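Carrier Bag Questions — Clellport Bag Swap

Everything you've asked us at the Sunday table, in one place.

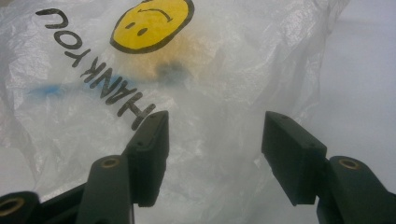

We love a good bag question, so keep them coming!

Which bags do you take?
Thin carriers, thick carriers, bread bags, produce bags — all welcome if they're clean and empty. Printed ones are our favourites. A cheery THANK YOU and a yellow smiley still look great on their tenth trip to the shops.

Do I need to flatten them first?
Please do, it makes such a difference! Lay the bag on a worktop, smooth it from the bottom towards the handles and push the air out as you go. It won't be perfectly flat and the creases don't matter a bit.

What's the best way to fold one?
Fold it lengthways twice so you have a long strip, then fold the bottom corner over and over into a triangle, like a samosa. Tuck the handles into the last pocket. Once you get going you can do a whole drawerful over a cup of tea.

My bag has a small hole. Is it still any use?
Yes, as a bin liner for dry rubbish, or wrapped round shoes in a suitcase. Big splits go in the soft plastics sack by the door.

Can I wash them?
Lukewarm water, a drop of washing-up liquid, then peg them upside down by the bottom corners. Turn them inside out halfway through or the seams stay damp for ages.

How many have you passed on so far?
2631 since March! We're hoping for 4000 — the market stalls at Maes took 200 in one morning and asked for more.

Can I take bags as well as leave them?
Of course, help yourself from the blue tub.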